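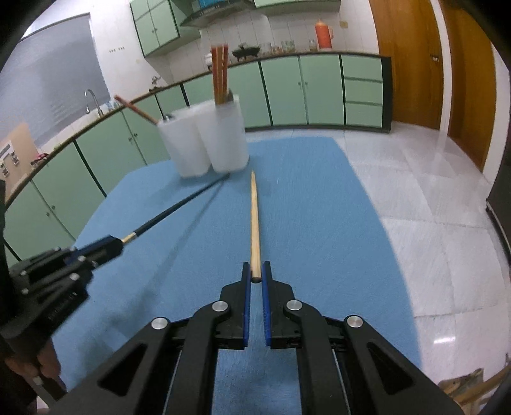

Automation at the Pumcombe site: questions from staff

Gellura will start using robot arms in the cutlery and table-setting area in August, and many of you have asked what that means for your job. The answers below cover what has been decided so far. Much of the work ahead is teaching: people do ordinary table jobs with hand-held grippers, such as pinching a single chopstick by its rear end over a blue cloth, and the arms learn from the recordings. We will update this page when something changes.

Will anyone lose their job?
No positions at Pumcombe are being cut as part of this project. Two sorting posts that are open now will not be refilled. If you work in sorting, your hours and grade stay the same through the first year.

Which tasks are being automated?
Sorting chopsticks and flatware into cups, and laying out place settings for catering trays. Washing, inspection and packing stay as they are. So does anything involving glass.

Who does the teaching?
Anyone from sorting or packing can sign up. You hold a gripper by its handle and carry out the task at a normal pace. One full demonstration counts as a run, and we need 400 runs for each task before the arms are tried on it. Training takes one shift.

Do I get paid extra for it?
Yes. Teaching shifts are paid at the team lead rate. Sunday shifts get the usual weekend rate on top.

Are the grippers hard on the hands?
They can be, if you squeeze too tightly. Take a break after each block of runs and switch hands if you can. Tell your lead if your wrist or thumb gets sore – we would much sooner lose a block than have you work through it.

Am I being recorded?
The camera records the gripper and the work area. Your hands and sleeves may show up. Sound is off. Recordings are not used for performance reviews, and Braravia, which supplies the arms, may not use them for anything outside this project.

What if I make a mistake during a run?
Put the item down, press the button to mark the run as bad, and start again. Bad runs are not counted against you.

What happened at the Montoya site?
Montoya began last year. Sorting there went from two shifts to one, and the people on the second shift moved to inspection. Some liked the change and some did not – inspection means more standing and closer work. We have asked for stools at Pumcombe before the switch.

Can I say no?
Yes. Teaching is voluntary, and you do not have to give a reason. Sign-up sheets are at the time clock.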